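Call for participants: assembly board sessions at Vorkido

We are looking for people who like putting small things together. If you were the kid who emptied the parts bag onto the carpet before reading the sheet, or the adult who still saves the spare pegs from flat-pack furniture, please read on!

Vorkido is a small workshop that designs hands-on assembly boards for training rooms, therapy clinics and school tech labs. Our newest board is called Jellura, and it needs to be put together, taken apart and put together again by as many different people as we can find before we settle the final parts. We are inviting 80 participants for the first round, which opens in July 2024. A second round is planned for February, and anyone who takes part in the first is welcome back for it.

What you would be doing

Each visit lasts two hours with a break in the middle. You sit or stand at a table (your choice, the stools go up and down) and work through a set of short building tasks. Some are quick, like seating a row of pegs. Others ask for more patience, like getting a gear to sit flat and turn freely. You do the tasks at your own pace. We note how long each one takes, but there is no pass mark and you will not be compared with the person before you.

After the building part we ask you to fill out a two-page form and chat with us for a few minutes. The chat is my favorite part of the day. Participants have talked us out of a bad peg shape and into a much better tray, and one long complaint about a slippery gear led to a change we should have made months earlier.
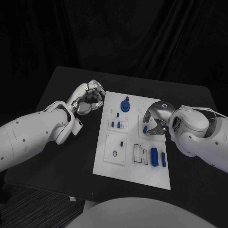

Jellura grew out of an older board named Sorensen, which had 137 loose parts and far too many that looked alike. We cut that number down hard and spent the winter on fit: how snug a peg should feel going in, how much wiggle is okay, how easy a part is to pick up again after you drop it. Color got a lot of attention as well. The blue parts stand out nicely against the white board, and the black table underneath helps you find the edges quickly. The small blue pegs and the white sub-plates are where you will spend much of your first visit, and the toothed gear with the post on top comes in after the break. We would love to know whether the post is comfortable to hold, especially for people with large hands, stiff fingers or long nails.

Who can take part

You need to be 18 or older and able to come to our workshop in the Rorik Building for three visits. That's really it. No technical background is needed, and we mean that. We would like left-handed people, people with arthritis or reduced grip, people who wear bifocals, people who knit or fix bikes, and people who have never held a screwdriver. If you use a wheelchair, let us know your preferred table height and we will have it set before you arrive. The entrance and restroom are both step-free.

Please don't sign up if you have worked on the Sorensen board as a paid tester. You know its tricks too well!

What you get

Participants receive a $40 gift card per visit, handed over at the end of that visit, plus free parking behind the building or the cost of a local bus fare. Coffee, tea and decent snacks are on us. If you have to stop early for any reason, you still get the card for that day.

How to sign up

Fill out the short form on our Take Part page, or stop by the front desk in Room 406 and ask for a paper copy. Tell us which hand you write with, whether mornings or afternoons suit you, and anything about your hands or eyesight you would like us to plan for. We reply to everybody, usually within a week.

Bring reading glasses if you use them, and leave bulky bracelets at home – they catch on the pegs.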